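sirnholm
Playback drops frames on every 1080 file since I put in the Jidora card. Driver is 1624.

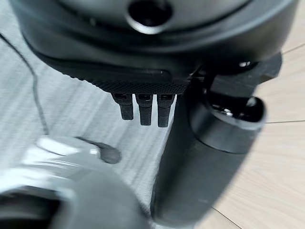
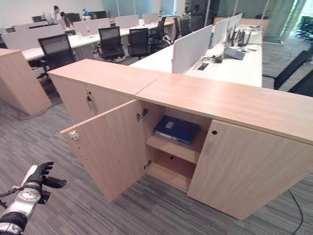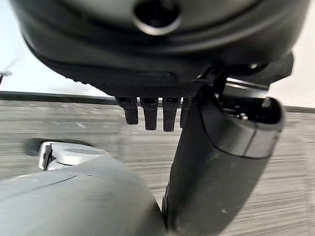
mbeki117
Roll back the driver. 1624 broke hardware decode for me.

xhaverford
I disagree, 1624 works fine here. Check that your player has decode turned on.

sirnholm
It was off. Turned it on and two files still stutter.

mbeki117
Like I said, roll it back.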